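Clyde Montoya puts the kettle on before I have got my coat off, and by the time we sit down he has already told me two stories about zips. He has mended clothes for a living for 23 years, first in the back of his aunt's dry cleaner's in Orley and now from the ground floor of his own house in Dondale, where the front room has a cutting table in it and the sofa has been moved to the landing.

"I never meant to be a mender," he says. "I wanted to make suits, proper ones, and I went off to Haddad's to learn how, and they put me on alterations for the first winter because that's where they put everybody. And I found I liked it! You get a coat that somebody has loved for twenty years and it tells you how they stand, which pocket they keep their keys in, whether they're a leaner."

I ask him what a leaner is, and he gets up to show me, propping one elbow on the mantelpiece. Leaners go through at the left elbow, apparently, and they are always surprised to hear it.

Most of what comes through his door is everyday stuff. Hems, of course, and school trousers in August, when he hardly sees his own family. But the part of the job he talks about most fondly is sportswear and thin, shiny, slippery things, which a lot of menders would rather send away.

"People think they can't be fixed, so they go in the bin at the first snag," he says. "A satiny fabric wants a fine needle and a bit of patience, and you mustn't pull. If you pull, you've got a pucker for life. I tell people to look after the ribbing as well, the collar and cuffs, because once that's gone baggy the whole thing looks tired. And put it on a decent hanger. I go on about hangers, my daughter says I should have it printed on a mug."
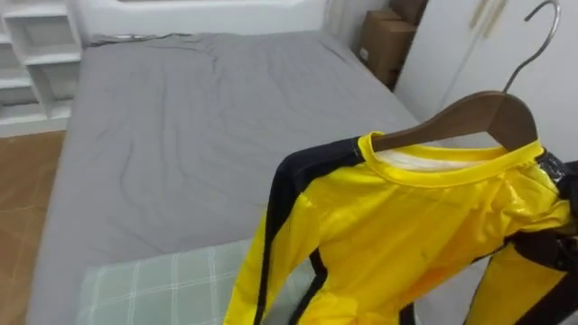 Yellow with black down the sleeve, on a wooden hanger.

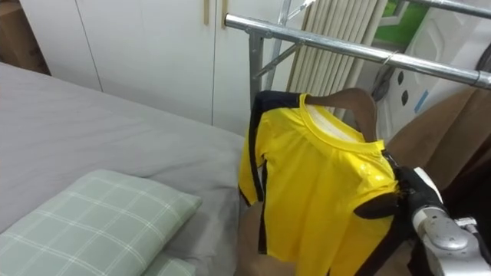
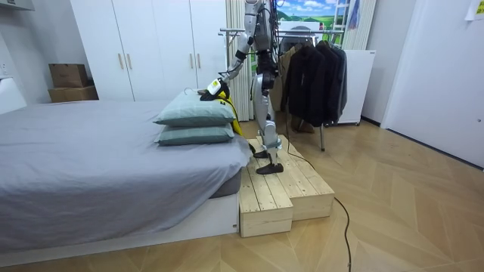

He is less strict about washing than I had expected. Cool water, inside out, and not nearly as often as most of us do it. He has a wool overcoat from a firm called Fernomitz that he bought second-hand for 45 pounds, and he has cleaned it only with a brush and an open window ever since. (I was allowed to smell it. It smelled of coat.)

What about the things he can't save? He thinks about this for quite a while, turning his mug round on the table.

"Moth in a knitted sleeve, if it's really got going. And anything where the cloth itself has given up, because you're only sewing one hole to another. I had a lady bring her late husband's gardening shirt and there was nothing to stitch into, it was like paper. So I cut out the pocket, which was still sound, and put it on the inside of her own jacket. She comes past the window sometimes and pats it."

He keeps a notebook of every job, a habit from Haddad's, and we spend a happy half hour going through it. Last year there were 602 entries, most of them a single line: "lining, brown", "hem again", and once, underlined, "SAME KNEE". He had hoped to reach 1000 when he moved to Dondale, until he worked out how late he would have to sit up.

"My eyes are good till four o'clock," he says cheerfully. "After that I do buttons."

It is ten past four when I get up to go, and he has noticed my cuff. He doesn't say anything about it, he just holds out his hand for the coat, and so I sit down again and he fills the kettle.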